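Window and Door Installers Wanted – Prinel Home Improvements

Prinel is looking for two experienced installers and one trainee to join our fitting crews. We replace windows, patio doors and storm doors in private homes and small apartment buildings. Most of our jobs are within an hour's drive of the Usumora yard, and crews are home every night.

We have 3,040 homes on our service list, and repeat customers make up a good share of the schedule. The work is steady through the winter.

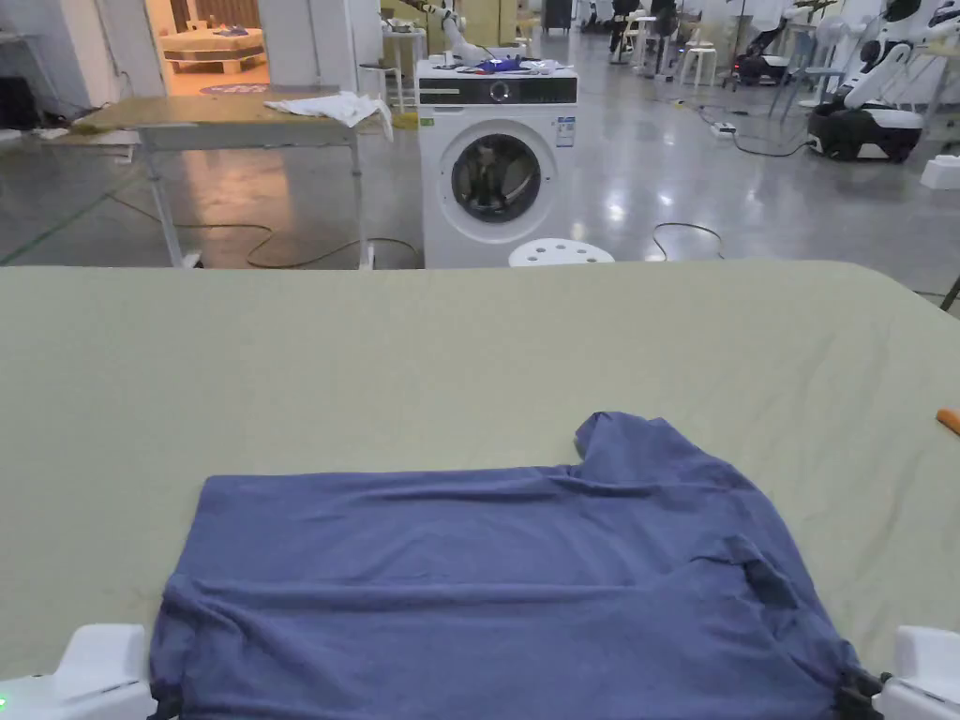 Crews work in pairs and stay with one job from measuring to final caulking. You will be inside people's houses, often with the family at home, so we expect drop cloths on the floor, shoe covers on your feet and furniture moved with care. Shirts are provided. They are plain short-sleeved T-shirts, much like the dusky blue one on the green cloth, and you get five when you start and two more each spring. Work pants and boots are up to you, but boots must have a safety toe.

What the job involves:
Removing old sashes, frames and trim
Setting, leveling and sealing new units
Fitting interior and exterior trim
Hauling away old glass and frames
Filling out the job sheet and going over it with the customer

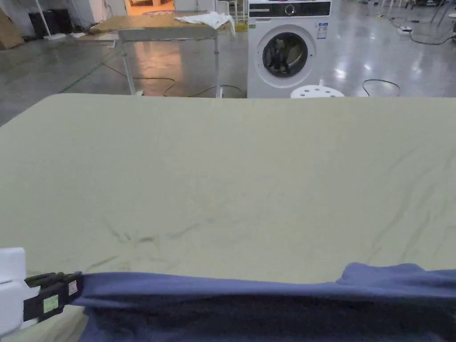
Page last changed: May 10, 2021

Installers need at least two years of hands-on experience with vinyl and wood windows. Trainees need no experience, only a valid driver's license and the ability to lift 80 pounds with a partner. All applicants must be comfortable on ladders.

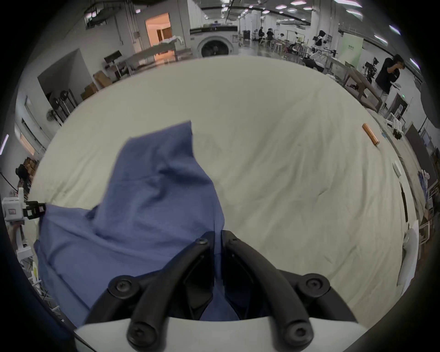 Trainees spend their first six weeks at our Shemweta shop before going out with a crew. You will learn to cut trim, glaze a sash and handle insulated glass units safely. Glass is always wiped down before it leaves the shop, and we use soft cloth for that – a piece of blue fabric pinched up in a fold like this one would do, as long as it is clean and has no grit in it. You are paid the full trainee rate during these six weeks.

Pay and benefits:
Installers are paid by the hour, with overtime after 40 hours. There is a signing bonus of $2,000 for installers, half paid after 30 days and half after six months. We offer health and dental coverage, paid holidays and a tool allowance of $357 a year.
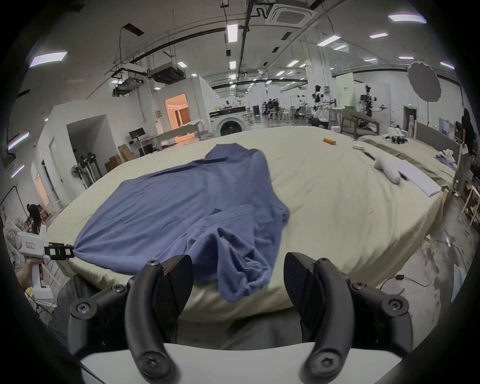 Bedrooms are where we replace the most windows, and they take the most preparation. The bed is usually close to the wall we need to reach. Please ask the customer to clear it before you start. If there is still clothing spread over the sheet, like the rumpled blue-violet piece here, let the customer move it and then put down a clean cover. The same goes for curtains and blinds.

To apply, stop by the Usumora office at 419 Trirkeo Road, weekdays from 7 a.m. to 4 p.m., and fill out a form at the front counter. Bring your license and the names of two past employers. If you applied in April you do not need to apply again – your form is still on file.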